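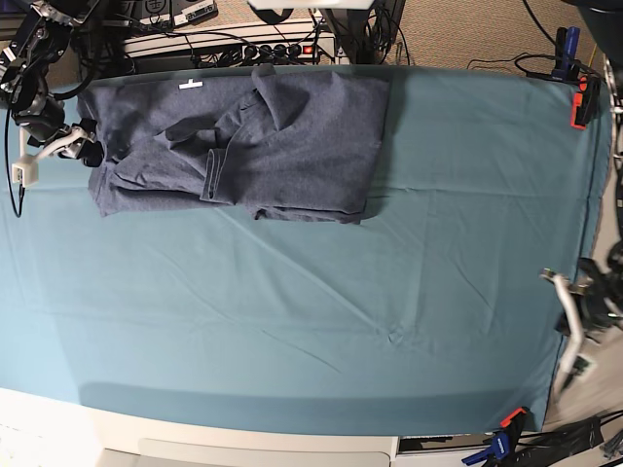
수시어(Susier) 양팔 로봇 키트로 빨래 개기를 해 보고 싶다는 문의가 요즘 정말 많이 들어옵니다! 저희도 무척 좋아하는 주제라서, 자주 받는 질문을 한 페이지에 모았습니다. 천을 다루는 작업은 바닥 준비가 절반인데요, 청록색 천을 작업대에 넓게 깔고 모서리를 스프링 클램프로 집어 두면 그리퍼가 옷을 당겨도 바닥 천이 따라오는 일이 훨씬 줄어듭니다. 티셔츠는 얼룩덜룩한 짙은 남회색처럼 바탕과 뚜렷하게 구분되는 색이 첫 연습용으로 좋고요.

자주 묻는 질문

최종 업데이트: 2019년 4월 28일

키트에는 무엇이 들어 있나요?
로봇 팔 두 개, 그리퍼 두 개, 팔에 다는 카메라와 브래킷, 제어 박스, 케이블 묶음이 들어 있습니다. 작업대와 바닥 천, 클램프는 포함되지 않아요. 클램프는 동네 철물점에서 파는 것으로 충분합니다. 색이 제각각이어도 전혀 상관없습니다.

로봇을 처음 만져 보는 사람도 조립할 수 있나요?
네, 가능합니다! 육각 렌치와 십자드라이버를 쓸 줄 아시면 됩니다. 조립 설명서는 61쪽인데 절반 이상이 그림이에요. 다만 손목 관절 배선은 서두르지 마세요. 케이블을 너무 팽팽하게 묶으면 팔을 뻗을 때 커넥터가 빠집니다. 팔을 끝까지 편 상태에서 여유를 확인한 다음 타이를 조이시면 됩니다.

바닥 천은 꼭 청록색이어야 하나요?
아니요. 옷과 색 차이가 분명하고 광택이 없으면 어떤 색이든 괜찮습니다. 흰 옷을 많이 다루신다면 더 진한 색을 권해 드려요. 잔주름 정도는 문제가 되지 않지만 두껍게 접힌 자국은 다림질로 한 번 펴 주세요. 그리퍼 끝이 걸릴 수 있습니다.

티셔츠를 완전히 펼쳐 놓고 시작해야 하나요?
처음에는 그렇게 하시는 편이 쉽습니다. 익숙해지면 뭉쳐 놓은 상태에서 시작해 보세요. 소매가 몸판 위로 넘어와 있거나 목둘레가 접혀 있는 옷은 어느 부분을 먼저 집느냐에 따라 결과가 완전히 달라지는데, 이 부분이 진짜 재미있습니다! 저희 팀에서도 제일 오래 붙잡고 있는 주제예요.

시범 동작은 몇 번이나 기록해야 하나요?
반으로 한 번 접는 동작이라면 200회부터 시작해 보시길 권합니다. 뭉친 옷을 펴서 개는 것까지 욕심내신다면 2,000회는 생각하셔야 해요. 숫자만 보면 까마득하지만 두 사람이 번갈아 하면 생각보다 금방 쌓입니다. 옷을 놓는 위치와 방향은 매번 조금씩 바꿔 주세요. 똑같은 자리에서만 기록하면 옷이 조금만 옆으로 가도 헤맵니다.

어떤 옷까지 다룰 수 있나요?
면 티셔츠, 수건, 얇은 바지는 잘 됩니다. 두꺼운 후드티는 그리퍼가 여러 겹을 한꺼번에 물 때가 많고, 미끄러운 안감이 있는 옷은 아직 어렵습니다. 양말 짝 맞추기는 저희도 연습 중이에요. 되면 꼭 자랑하겠습니다.

그리퍼가 얇은 천을 자꾸 놓칩니다.
손가락 끝의 고무 패드부터 확인해 주세요. 보풀이 끼면 마찰이 눈에 띄게 떨어집니다. 물티슈로 닦고 말린 뒤에도 미끄러지면 드라르니멜(Drarnimell) 부드러운 패드로 바꿔 보세요. 별매품이고, 300회 사용할 때마다 마모를 점검하시면 됩니다.

전원과 케이블은 어떻게 정리하면 좋을까요?
스위치가 달린 멀티탭을 작업대 뒤쪽 바닥에 두시고, 팔이 지나가는 범위 안으로 케이블이 들어오지 않게 해 주세요. 제어 박스에 있는 비상 정지 버튼은 손이 바로 닿는 쪽에 두셔야 합니다. 팔이 움직이는 동안에는 클램프를 고치거나 옷을 바로잡지 마세요. 반드시 멈추고 하셔야 합니다.

구매 전에 직접 조작해 볼 수 있나요?
그럼요! 트리른베르크(Trirnberg) 체험실에서 예약제로 운영하고 있습니다. 개고 싶은 옷을 가져오셔도 됩니다. 조작 교육은 트레버 젠킨스(Trefor Jenkins)가 맡고 있고, 한국어 통역이 필요하시면 예약 메모에 적어 주세요.

다른 회사의 팔과 섞어 쓸 수 있나요?
퍼(Pugh) 어댑터를 쓰면 한쪽 팔만 바꿔 다는 것은 됩니다. 양쪽 속도가 다르면 천이 한쪽으로 쏠리니 느린 팔에 맞춰 설정해 주세요. 양쪽 모두 바꾸는 구성은 10월에 나올 소프트웨어부터 지원할 예정입니다.

여기에 없는 질문은 문의 게시판에 남겨 주세요. 잘 안 되는 동작은 짧은 영상을 함께 올려 주시면 훨씬 빨리 답해 드릴 수 있습니다.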